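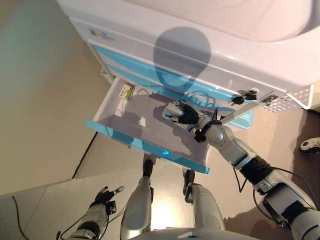
Booking a room in an old house that's been turned into a hotel is a bit different from booking a chain, and I've got it wrong often enough to have a method now. My last go was the Caldeira, a former merchant's house in the old quarter of Lavunitz, and I loved it so much I've already booked again for May! Old houses mean quirks, though. Keys, for a start. I'm used to modern ones with chunky black heads, like the bunch hanging off the front of that white cabinet with the blue drawer, and at the Caldeira I was handed a great iron thing that I carried round in my coat all day because it wouldn't go in my purse. So, my steps, in the order I do them.

Step 1: Find out what "heritage" means

Hotels use the word for all sorts. Sometimes the whole building is old, and sometimes you get a lovely old front with a brand new block behind it (and guess where your room is). Email and ask which rooms are in the original house. I wrote to Orvokki Heinonen, who runs the Caldeira, and she sent back a floor plan with the four original bedrooms marked in pencil. If the reply is vague, I ask again, naming a room type.

Step 2: Ask the dull questions

Is there a lift? Which way does the window face? Is the bathroom inside the room or across the landing? Do the shutters close? I once spent a night above a courtyard bar in Flurkach with shutters that were purely for show, and I heard every word of a birthday speech.

Also ask about the floors. Bare boards look gorgeous and they creak like a ship - if you're a light sleeper, go for the top floor so there's no one walking about over your head.

Step 3: Work out the real price

Smaller places often leave things off the headline rate. My stay came up as 800 euros and I nearly closed the page, then I saw it covered four nights with breakfast and the boat transfer. The place next door looked cheaper until I'd added 80 euros for breakfasts and a taxi from the station. Write both totals down on paper before you decide, with everything in. City tax too, if there is one.

Step 4: Pack for the building

Walls are thick and sockets are few. I take a short extension lead, earplugs, slippers with a proper sole and a thin jumper even in summer. Headache tablets and plasters go in my hand luggage, as old quarters tend to shut early and the chemist will be at the bottom of the hill. I leave the hairdryer at home and ask for one at the desk, and so far I've always got one.
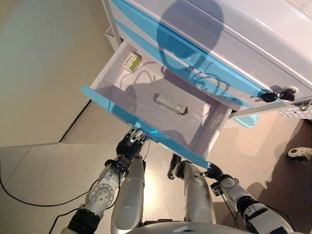 Step 5: Give the house a morning

Don't dash out on day one! Have a slow breakfast, then ask whoever's on the desk if you can see the rooms that aren't let. At the Caldeira that was Jarmo Salminen, who took me up a back stair to the old spice loft, still with its hoist and a row of initials cut into the beam. Take a jacket up if you're offered the same, there's a fierce draught. Then get the number 4 tram down to the harbour from outside the bakery. Tickets are sold inside the bakery, next to the rye loaves.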